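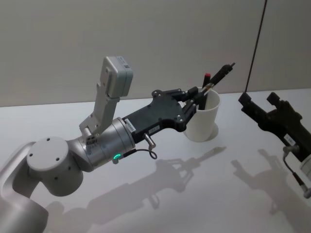
4.2 Setting Up the Paper Sign-In Station

The paper station is used when the Birix visitor terminal is offline. Entries made on paper are keyed into the terminal after service returns (see 4.5).

Before you start, have the Form 992 pad, the badge tray, a pen cup and the desk mat within reach.

1. Set the terminal to Offline. The status bar turns amber.

2. Place the desk mat with its long edge parallel to the visitor side of the table. Leave 23 inches of clear surface for writing.

3. Load a new pad. Each pad holds 39 sheets. Write the pad number on the inside cover.

4. Test each pen on the back cover of the pad. Use black ballpoint only. Pencil and gel ink do not scan.
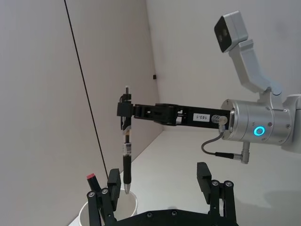
Figure 4-1. Pen, black and silver, held upright.

5. Put two pens in the cup.

Caution: Do not set drinks on the same table as the badge tray. Badge stock curls when damp and will jam the Onuoha laminator. 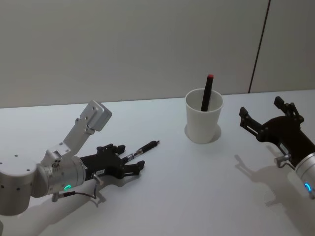

6. Set the cup on the table where a visitor can reach it from either side.

7. Sort blank badges by color, with escort-required badges at the front of the tray.
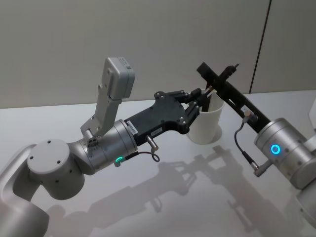

Figure 4-2. White cup near the middle of the table.

8. Enter the start time on line 1 of the first sheet and initial it.

Note: At Grunbridge, completed sheets go to Sum-yee Wan at the end of each shift. All other sites keep them in the locked drawer until they are keyed.

If the terminal stays offline past 6 p.m., continue with 4.3, After-Hours Entry.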